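Notebook, Ririnent bench
Sunday, April 15, 2018

Came in on a weekend to try the new grasp scoring on mixed food items, and I am so glad I did! Short version: weighting the score by how much a neighboring object would get nudged works far better than weighting by finger width alone.

Background for whoever reads this next. The old planner (Bogdan) picks the grasp with the best contact area and ignores whatever sits beside the target. Fine for spread-out objects, awful when two things touch. The new one, Lolov, runs the same candidates but adds a penalty for every fingertip path that passes through a neighbor. I left the penalty at 3 all morning. Tried 2 early on and it still clipped things.

Test pair is the green pepper and the brown egg, touching. Mean, I know - one lumpy and shiny, the other smooth and easy to crack, and there is no gap for a finger on the side where they meet. Lolov has to come in across the free sides or push one of them away first.
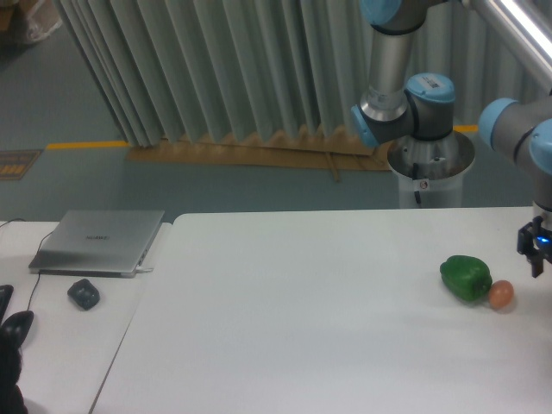 Pavithra Thampi thinks the penalty is hiding a depth problem. Her argument is that shiny skin gives bad depth readings, so the planner may be steering away from noise on the pepper and only looking clever about the egg. She wants the same runs with something matte in its place before we write a word about it.

Fair point, and easy to check. A potato would do.

Results so far, egg as target:
Bogdan - 14 tries, 3 clean lifts
Lolov - 14 tries, 12 clean lifts

Both Lolov misses were slips on closing, with the approach itself fine. I replayed the logs twice and the fingertip paths stay clear of the pepper the whole way down, which made me grin like a kid.

Planning time went up to about 2 seconds per grasp. Don't care yet. Most of that is Grulon rechecking collisions it has already checked, so caching should bring it down.

To do: potato runs, pepper as target, log the closing force. Also rename the output folders, they still say October.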